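This site uses cookies to keep you signed in. By continuing to browse you accept our cookie policy. OK

Petal dish
Last edited 2018-05-04 by the Narbridge Household Wiki desk

A petal dish (also flower dish, scallop dish, in some shops "sweet tray") is a small shallow dish with a rim made of rounded lobes, so that from on top it looks like a simple flower. Usually plastic. Red is the usual color, other colors sold but less common. Used for candy, nuts, seeds, dried fruit, coins, keys, whatever is small and tends to roll off a table.

Not the same as a fluted bowl, which is deeper and has folds running down the sides. See Fluted bowl.

Shape and material

One piece, molded. The lobes stand up a little from the middle and the middle dips into a shallow well. Number of lobes varies by maker. Older Pumen dishes have 7, the later ones 9, and collectors use this to tell them apart when the underside mark is worn off. Standard width for the Pumen line is 155 mm across the widest lobes.

Surface is glossy in most versions. Cheaper ones are thin enough that light gets through, mostly near the rim, and the red looks lighter there. Matte versions exist, scratch less, sell worse.

Some have a round gold-colored emblem on the inside, like a coin, with raised characters and a ring around it. A luck or money motif in most cases. Placement differs, some in the center of the well, some lower down toward one side.

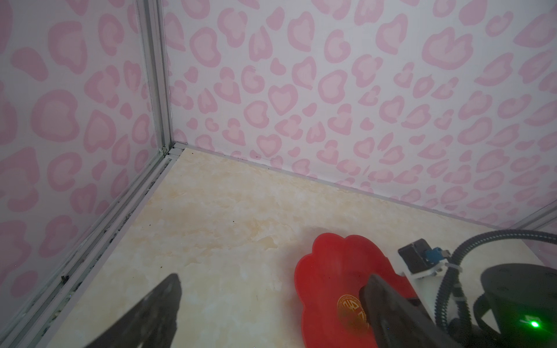 Red petal dish with gold-colored emblem, on a marble-pattern floor panel.

Makers

Pumen is the name most often met with in secondhand listings. Rirnton made a copy for a few years, slightly heavier, lobes less even. Ajayi sells a stacking type with a small step under the rim so that they dont jam together. Unmarked dishes are by far the most common and nobody has sorted them out properly. Dating these is guesswork.

Use

Put out on a low table for visitors, refilled as needed. Sets of 2 are common, one for the snack and one for shells, pits and wrappers. In the Narbridge area also used on the floor at children's parties, for small prizes.

Single items get put in them too. A date, a prune, a wrapped candy. A dark item shows up well against the red, which is why dried fruit sellers like them for counter samples.

Not suited to hot food. Thin plastic warps and the lobes on one side go flat. Not for the microwave. Oily nuts leave a film which is hard to get off once it has set in the groove around the well.

Setting and backdrops

Stall holders and home sellers often show the dish in a small corner display: a pale floor panel, two or three low walls, patterned paper on the walls. Cream marble-look panels are popular, they dont fight with the red. For walls, pink on white is used alot. Hearts, leopard spots, or a mix of the two where some of the spots are heart-shaped.

Frame for this kind of display is often aluminum rail. Light, cuts easily, walls slot in. Downside is the grooves. Crumbs, dust and grit collect in the channel along the floor and a cloth wont reach it. Use a dry brush first, then a vacuum with the narrow nozzle. Wet wiping before brushing turns the dust to paste.
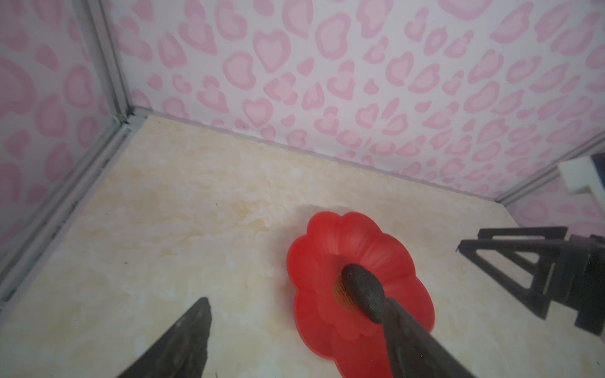

Wallpaper in a display corner should be pasted right down to the floor line or covered at the bottom with a trim strip. Loose bottom edges curl and catch dirt. Large patterns need matching at the corner, small spot patterns are forgiving and can be joined nearly anywhere.

Cleaning the dish

Warm water, dish soap, soft cloth. Rinse. Old toothbrush for between the lobes. No scouring pads, the gloss goes dull and stays dull. Sticky spots from fruit or syrup: soak first, dont pick at them with a knife. Dishes with an emblem should not be soaked for long, the gold-colored layer lifts at the edge. Dry face up.

Storage

Stack with paper between. Keep out of direct sun, red plastic fades toward orange, thin rims first.

See also
Fluted bowl
Divided snack tray
Display corner
Shelf paper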